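Workroom safety walk-round: the July checklist, with comments

Hall and workrooms, Skolach Craft House. Sheet ref. 3178. Revised 21 Aug 2025.

I love doing this walk-round. You get to poke into every cupboard in a building from 1926, and it's a proper treat when something that was on the list last time has been put right. Plenty has! Items are marked OK, ACTION or WATCH, and the comments are mine unless they say otherwise.

1. WAYS IN AND OUT

1.1 Front doors open fully from inside without a key — OK
Both leaves swing freely. The new closer is lovely and quiet.

1.2 Back passage clear to full width — ACTION
Two folded trestles and a roll of carpet underlay were leaning on the left wall. Please find them a home in the long store. The passage is narrow enough without them, and anyone coming out in the dark will meet the trestles first with their shins.

1.3 Exit signs lit — OK

1.4 Outside steps — WATCH
The third step has a small chip on the nosing. It doesn't catch a shoe yet, but I've put a dab of yellow paint on it so we can see whether it grows.

2. FIRE

2.1 Extinguishers on brackets, pins in, gauges in the green — OK
All present, all wiped down. Whoever did the wiping, thank you, they look splendid.

2.2 Fire blanket by the kitchenette — OK

2.3 Alarm test entered in the book — ACTION
The test was done (I heard it!) but the page is blank. It only counts for the insurers if it's written down.

2.4 Rags and finishing oil — OK
The lidded metal bin from Homton has made a huge difference. Oily rags go in there straight away, lid down, and the bin is emptied at the end of each session. Linseed rags can heat up by themselves in a heap, so please keep this going.

3. ELECTRICS

3.1 Plugs and leads, visual check — ACTION
The lead on the Drumix glue pot has a flattened spot near the plug. I've tagged it and put it on the top shelf. Nothing bare, but don't use it until it's been looked at.

3.2 Extension reels fully unwound in use — OK

3.3 Sockets by the sink have their covers — OK

4. BENCHES, TABLES AND SMALL STORAGE
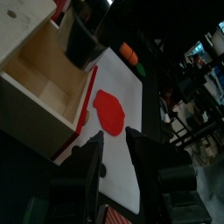 4.1 Table tops sound and wiped, edges free of splinters — OK
Table tops first, as ever. I run the flat of my hand along every edge, then have a look at what's been left out on top, and that second part matters more than people think. Fabric is the usual thing. A flat bit of red felt-like stuff on a white top, like this one, shows up from across the room and gets picked up; cream felt on the same top gets leaned on, slid on and eventually swept into the works of something. So bright offcuts at the white tables, pale ones at the dark bench, and everything into the scraps bag before you go.

4.2 Legs and braces tight — WATCH
Two bolts on the long bench needed a quarter turn. Done on the spot. I'll check them again next time, as they've worked loose before.

4.3 Drawers and boxes run smoothly and have stops — ACTION
The bottom drawer of the plan chest still comes right out into your lap. A scrap of batten screwed inside the back would cure it in ten minutes.

4.4 Knobs and handles secure — OK
Gave every one a wiggle. Only the tall cupboard had any play, and it tightened up by hand.

4.5 Heavy things stored low — OK
So much better! The clamps have come down from the high shelf and live in a crate at knee height.

5. GLASS, BLADES AND SHARPS

5.1 Glass kept away from table edges — OK

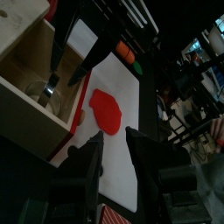 Words: 790 | Reading time: 4 minutes

5.2 Glass carried and stored in something with sides — OK
My favourite improvement of the year. Clear glass is hard to spot on a pale surface, and an open wooden box gives a cup walls to sit against. Check the box for grit before anything goes in.

5.3 Craft knives retracted or capped — ACTION
One found open in the pencil jar, blade up. Please, please check before you drop them in.

5.4 Used blades in the sharps tin — OK
The tin is getting full. A new one is on the Carvalho order.

5.5 Dustpan and stiff brush to hand — OK
Hanging by the sink, with thick gloves on the hook beside it. Never use bare fingers on broken glass, however small the piece.

6. FIRST AID

6.1 Box stocked and in date — ACTION
Short of medium plasters and the eyewash has expired. Everything else is fine. The list inside the lid shows 21 items, so use that when you top up and tick them off as you go.

6.2 Accident book present, pen attached — OK
The pen survived a whole month. Marvellous.

7. AIR AND LIGHT

7.1 Windows open and stay open — WATCH
The middle sash needs its prop. The cord is sound but the weight seems to be sticking.

7.2 Good light over cutting areas — OK
The new tubes are wonderful. You can read a steel rule without squinting.

ACTIONS CARRIED FORWARD
Trestles and underlay to the long store (1.2)
Alarm book to be filled in (2.3)
Glue pot lead (3.1)
Stop for the plan chest drawer (4.3)
Knives reminder on the jar (5.3)
Plasters and eyewash (6.1)

Please initial the paper copy by the kettle when you've finished one.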